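How to read your gas bill and check it against the meter

Most people open a gas bill, look at the number at the bottom, say a short word and put it in a drawer. I did this for years. Then a supplier I will call Breron, since that is its name, billed me for a July in which I had apparently heated the whole of Denavville, and I had to learn how the thing works. It takes one cup of tea. You will need the bill, a torch and a calculator.

Last updated 17 May 2024.

Step 1: Find out whether the reading is real

Next to each meter reading on your bill there is a letter or a word. "A" or "Actual" usually means a person or a smart meter supplied the figure. "C" or "Customer" means you did. "E" or "Estimated" means a computer had a think about it. Suppliers use slightly different codes, so check the key, which will be on the back page in the smallest type they could find.

If both the opening and closing readings are estimates, nothing further down the page is worth arguing about until you have done step 2.

Step 2: Read the meter

Go and find it. Mine is behind the hoover. On a digital meter, write down the black digits from left to right and stop when you get to a decimal point or anything in red. Keep any zeros at the front. On a smart meter you may have to press a button marked 9 or A to wake it up, and possibly press it again when it shows you something else.

Dial meters are more of a hobby. Read the large dials left to right and ignore the small or red ones. Neighbouring dials turn in opposite directions, for reasons that must have seemed good at the time. If a pointer sits between two numbers, write the lower one, unless it is between 9 and 0, in which case write 9.

Take a photo with your phone as well. You will want it in step 6.

Step 3: Work out which units you are in

Older meters measure in hundreds of cubic feet. Newer ones measure in cubic metres. The meter will say "ft³" or "m³" on the front, and the bill will say what the supplier believes. These ought to match. Fouad Geagea, who lives two doors down and reads everything twice, found that his did not, and that he had been paying for nearly three times the gas he used. He got it back, with a letter of apology addressed to the previous tenant.

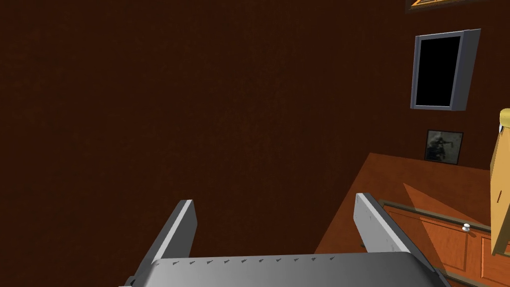 Gripper with both fingers open (computer render).

Step 4: Turn volume into kilowatt hours

You buy gas by volume and pay for it by energy, so there is a sum in the middle. Your bill will show it, usually under a heading such as "How we worked out your charges".

Take the new reading and subtract the old one. If your meter is imperial, multiply by 2.83 to get cubic metres. If it is metric, leave it alone.

Multiply by 1.02264. This is the volume correction, which allows for temperature and pressure.

Multiply by the calorific value printed on your bill. It normally sits somewhere between 38 and 41 and wanders a bit from one bill to the next.

Divide by 3.6. You now have kilowatt hours.

On my last bill the old reading was 2,801 and the new one was 3,000 on a metric meter, which makes 199 cubic metres. With a calorific value of 39.5 that comes to 2,233 kWh. Breron had 2,233 as well, and I was almost disappointed.

Step 5: Check the charges

Multiply your kilowatt hours by the unit rate. Mind the pence and pounds. Then multiply the standing charge by the number of days in the billing period, and count the days yourself — one of my bills charged me for 98 days when the dates printed beside it came to 87. That is 11 days of paying to be connected to nothing in particular.

Add the two together and put on VAT, which for a home is 5%. Small differences of a few pence are rounding. Let them go.

If you pay by direct debit, the amount leaving your bank will not match this total, and is not meant to. The payment is spread across the year. What matters is whether your balance is in credit or debt, and which way it is heading as you come out of winter.

Step 6: Complain, if you need to

Send the reading first, through the website or app, with your photo. An estimated bill will often be corrected on the strength of that alone. If the problem is the units or the days, write an email, put "complaint" in the subject line and include your sums. Phone calls are fine too, but note the date and the name of whoever you spoke to.

If it isn't settled after eight weeks, or they send you a deadlock letter sooner, you can take it to the Energy Ombudsman, which costs you nothing.

A note on switching

I moved to Laltness in the end, and my sister is with Tijani. Whoever you go to, take a reading on the day you switch and keep it. The old supplier and the new one have to agree on a single figure, and left to themselves they will pick one neither of you has ever seen on the meter.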